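Mug tray

Household reference, kitchen section. Compiled by the Gratadum desk, updated December

A mug tray is a shallow tray with a raised rim, kept on the counter for cups and mugs. Used for carrying, for draining, or just as the place mugs live. Sold plain or printed, birds and flowers being common. The word overlaps with "drip tray" and "tea tray"; shops use all of them.
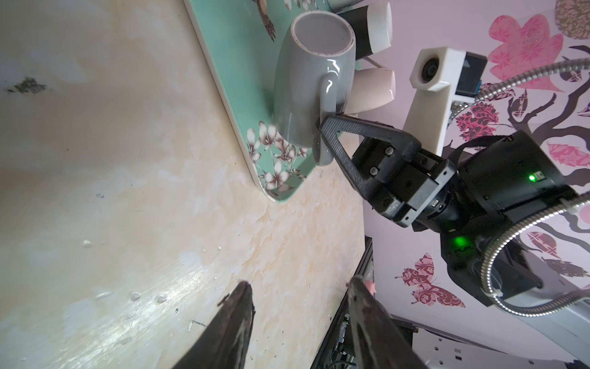 Mugs go in upright, upside down or on their sides. On the side takes more room but lets air in the mouth. Handles should face the same way if there is space, othewise they knock. Glazed ceramic chips first at the rim.

Light colors are popular, mint green especialy. Marble-look counters too, though crumbs and tape marks show on a pale one.
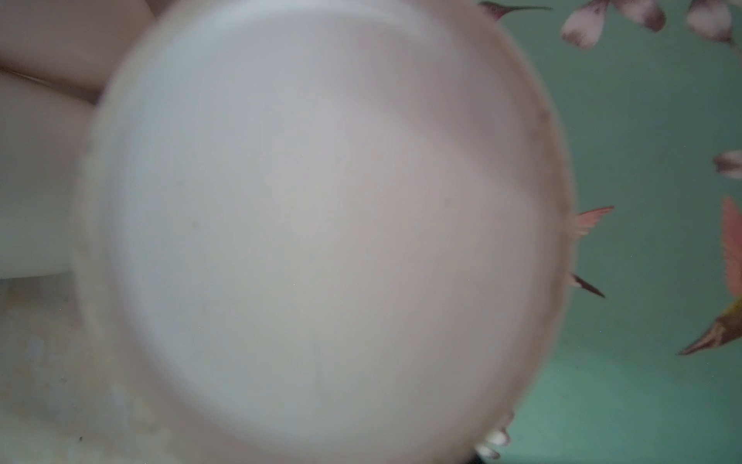

Does a printed tray need different washing from a plain one?
Mostly the same. Soft cloth, mild soap, no scouring pad on the print. Check the maker's label before using a dishwasher.

Sizes vary a lot. A small one holds 3 mugs lying down. Length of 27 cm is usual for that size, longer ones tend to bow in the middle when carried full.

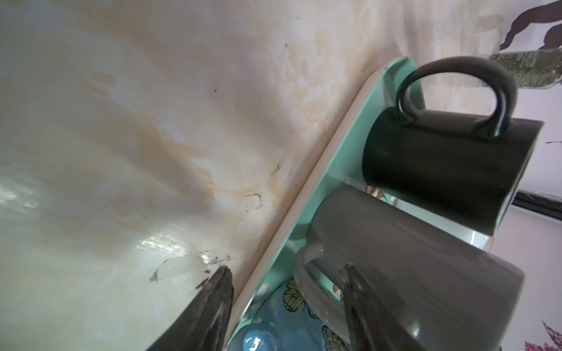 Dividers: found in some trays, a low wall between cups and flatware. Harder to wipe in the corners. Wipe under the tray as well, grit collects there and scratches the counter.

Related entries
Dish rack
Mug tree
Saucer
Countertop care

Contact | © Gratadum Household Reference | Entry 2609 | Back to top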